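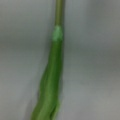
Home Start here How-tos Reading lists Contact

Search this site Type and press enter

How to read a psalm slowly (when you've only got a quarter of an hour)

I used to read the Psalms the way I read the back of a cereal packet. I'd get to the end and couldn't have told you a word of it. So a few years ago I started doing it differently, and people at our Pirzada study evenings keep asking me how, so I've finally typed it up.

You'll need a Bible, a pencil and some scrap paper. I use a big-margined notebook from Claltlow but any old thing will do.

Step 1. Pick a short one. Please don't start with 119! Psalm 23 is lovely but you may know it too well to hear it, so try 13 or 131 (131 is only three verses and I've spent whole weeks in it).

Step 2. Read it aloud, all the way through, at a normal speaking pace. Mumbling is fine. Don't stop for the bits you don't understand – just put a pencil dot beside them and carry on.

Step 3. Look at the pairs. Hebrew poetry loves to say a thing and then say it again a bit differently, or turn it round. Take one verse, copy out both halves, and ask what the second half adds. Sometimes it's hardly anything. Sometimes the whole psalm tips over on it.
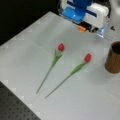
Enix wrote in to say that the pairs never worked for her in an older translation, and that she only began to hear them once she had two versions open side by side. She also thinks I should tell people to do Step 3 before Step 2, and I'm afraid I still disagree, but the two versions are a very good idea and I do it myself now.

Step 4. Find the turn. Lots of the laments have one, often on a small word like "but". In Psalm 13 it comes at verse 5. Mark it, then read what's on either side.

Step 5. Now go back to your dots. Choose one and look it up in a commentary. Only one, mind, or you'll be there till bedtime with 47 tabs open (ask me how I know).

Step 6. Read it aloud again and shut the book. If a line is still going round your head while you're washing up, write it down and start there tomorrow.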